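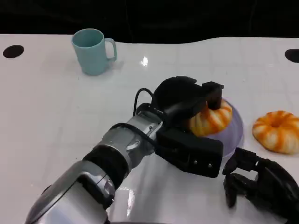 Teal mug, white table, arm coming in from the corner.

1/
OK so a few of you asked how the dialog rewrite on Goddale is going and I said "fine" and then felt bad about it, so have a thread. It's long. Get a snack.

2/
For anyone new, Goddale is a small game about running a ferry between islands. You carry passengers, they talk, you work out who's lying about why they're leaving home. Two of us make it. I write and do the scripting, Surachet Sitthichai does art and most of the code that I'm scared of.

3/
When we started I wrote dialog the way I'd write a short story. Every passenger got a proper speech! Backstory! Weather metaphors (so many weather metaphors)! The fisherman in chapter one had 2,000 words before you even left the dock and I was very proud of every one of them.

4/
Then we showed it to people. Alina Stanciu came over with her laptop and played the opening while I sat on my hands. She clicked through the fisherman so fast the text blips turned into one long buzz. Like a dial tone. I can still hear it.

5/
I asked her afterward what the fisherman wanted and she said "to get on the boat?"

Fair. He did want to get on the boat.

6/
So the first thing I changed was line length. I'd been letting a text box fill up completely, four lines, sometimes with a scroll. Now the limit is 60 characters a box and the editor turns the box red if I go over. I hate the red box. It has improved my writing more than any class I ever took.

7/
With a limit that tight you find out fast which sentences are doing a job. "The sea's been angry since my brother left, and I reckon it'll stay that way till he's back" became "Sea's rough. Brother's still out there." Same info, and the player gets to wonder about the brother instead of me explaining him to death.

8/
Second change, and this one hurt, was letting people leave. The old version trapped you in a conversation until it was done. Now you can walk off the deck halfway through a sentence and the passenger notices. Some of them get huffy. Some are relieved. The widow just keeps talking to the railing, which was a bug for a while and then we kept it.

9/
This made the scripting a lot messier, I won't lie. Every conversation needs to know where you bailed and whether it should pick up, restart, or sulk. I had it all in one enormous file with flags named things like widow_angry_2_REAL. Please don't do that. Future me had words with past me.

10/
Prapai Srisuk (we met on the Ponell forums, she does narrative tools stuff) looked at my file and went quiet for a bit and then asked if I'd thought about tagging conversations by mood instead of by scene. I had not! I moved everything over in July and it took most of the month, but now I can say "anything grumpy, short, after sunset" and the game picks a line that fits.

11/
The downside is that sometimes it picks a line that fits on paper and is completely unhinged in context. We had a kid cheerfully telling you about her new shoes while the boat was on fire. I've left that one in too. She's eight, she's got priorities.
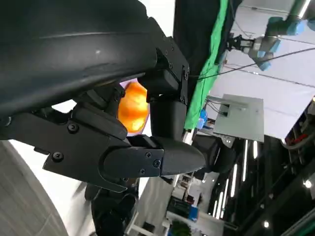

Black plastic and screws, up close.

12/
Right, choices. People ask about choices the most so let me talk about what I did there.

Old Goddale gave you three replies every time: nice, rude, joke. You know the ones. You've played that game. I've played that game and I've mostly picked nice, every single time, without reading it.

13/
The trouble is that once players spot the pattern they stop reading the replies at all and just play a personality. Which is a totally fine way to play! It's just no good for a game where you're supposed to be catching people out in a lie. You need to be listening.

14/
So now the replies are questions, and each one is about something the passenger has mentioned. If she says she packed in a hurry, you can ask about the packing or the hurry. You can't ask both. Ask about the packing and she'll happily list what's in the trunk. Ask about the hurry and she changes the subject.

15/
My favorite thing about that setup is what happens between players. Vojtěch Bednárik and Alina played the same trip and then had a really heated argument about whether the schoolteacher was running from a debt or a marriage. They'd asked her different stuff. I sat there grinning like an idiot and didn't tell them.

16/
(I will not tell you either. Replies asking about the schoolteacher will be ignored with love.) 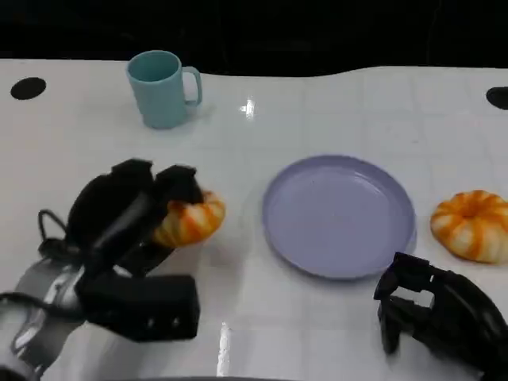
17/
Silence! I want to talk about silence, it was the last big piece and the one I was most wrong about.

I used to be terrified of a player standing on deck with no text on the screen. I thought they'd be bored, so I filled it. Passing remarks, seagull facts, a sailor who hummed in text form (hm hm hmmm, I'm so sorry).

18/
Surachet turned all of that off one evening without telling me and sent over the build. I played for 20 minutes and thought it was the best version we'd ever had and couldn't work out what he'd added. Then he told me and I was mad at him until dinner.

19/
We put a little of it back. The rule now is that a passenger speaks first only if something has changed, like the weather, or who's standing near them, or an island coming into view. Otherwise they look at the water and so do you. If you want a chat you walk over and start one.

20/
Somebody's going to ask if voice acting would fix all this. Maybe? We can't afford it, so I've been reading everything out loud in my kitchen instead, badly, with accents. If a line makes me run out of breath it goes. If I feel silly saying it, it usually goes. The kid with the shoes stays no matter what.

21/
Reading out loud also caught that four different characters said "I suppose" at the start of pretty much everything. That's me. I say I suppose. Everybody on my boat was me in a hat. Now it belongs to the innkeeper and only the innkeeper, and weirdly she got a lot more likable once she owned it.

22/
Things I still haven't sorted out:

How to remind you what somebody said two trips ago without a journal. I don't want a journal. Playtesters want a journal. Prapai wants a journal and has sent me a mockup of a journal.

23/
Also the ending of the Odenville route, where you either confront the doctor or let him off at the pier. Everyone lets him off at the pier. Everyone! I've made him meaner twice and people just say "aw, he's stressed."

24/
And localization, oh boy. Pornthip Ongart is helping us with Thai and she pointed out straight away that my 60 character box is a very English idea, and also that who's speaking politely to whom would give away half the lies on the spot. Which is kind of amazing? We're talking about whether that should just be how the Thai version plays, with different clues landing in different places.

25/
If you're writing dialog for your own thing and you want one place to start, take your longest conversation and see what happens if the player can walk away from it. Watch where they walk. I learned more from that than from any of the feedback forms, and I really do love a feedback form.

26/
New build should be up for the mailing list folks once I've dealt with the doctor. Going back in now. If you've got a game where you remember every clue without ever opening a menu, please tell me what it is, I want to steal from it.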